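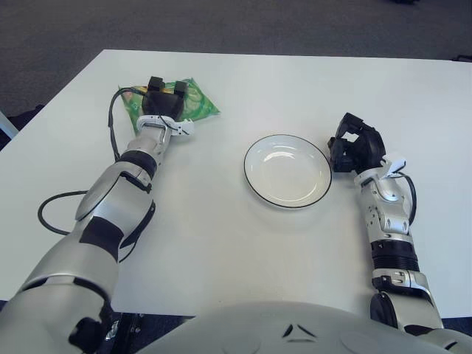 Snack table is back for the summer social, 25 Jun 2026, second floor at Tornel. Doors at 4, chips out by 4:15 if the delivery behaves. Quick rundown of what we need, what's changed since April and who to bug (the social inbox, same as ever).

First thing — chips. April's order was 60 bags and they were gone in 40 minutes, so this time we went up. Cucumber flavor got the most votes on the sheet by a mile. If you hate it, there will be plain ones too, plus a box of pretzels from Viketti.

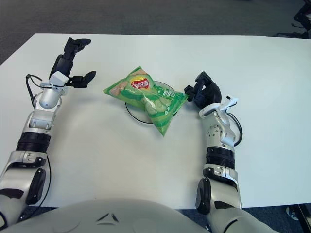

Green bag, round plate. One bag per plate please.

Plates: we are using the round ones with the dark rim, not paper. Paper plates blew all over the patio last time and somebody's salsa went with them. The round ones need to come back to the kitchen after, rinsed, stacked by the sink. Please don't put them in with the Drusteck mugs, the rack is too small and we lost two that way. 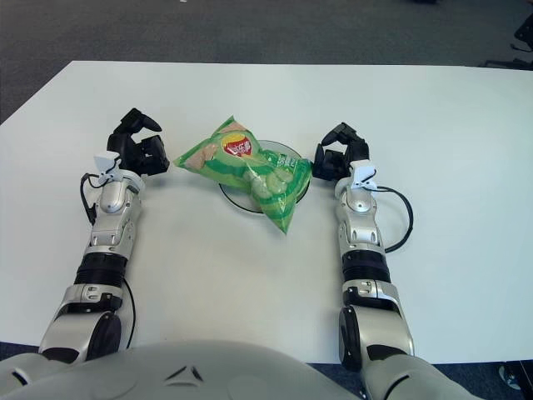
Cucumber chips, still the favorite.

Set up starts 15 minutes before doors. Need a few more hands for that, also for wiping down tables and moving chairs back to the wall. Sign up on the sheet by the copier. Drinks are coming from Aravena, mostly seltzer and iced tea, a little lemonade. Bring your own cup if you can rember. 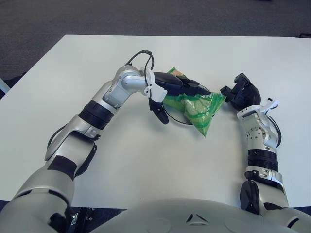
Leftovers. Lots of questions on this after April so the rules again. Unopened bags go back in the box under the counter, opened ones get clipped and left out for the next day, anything stale gets tossed. Clips are in the top drawer. The crinkly green bags slide right off a bare white tabletop when somebody bumps it, so keep them in from the edge or stand them in a bowl. Crumbs go in the trash, not on the carpet, the dark gray hides them until the vacuum doesn't.

Allergy cards will be next to the dips this time. If you bring somthing homemade, fill one in. Blank ones are in the tray by the fridge, pens too.

Parking is normal. Side door locks at 7, so use the front after that.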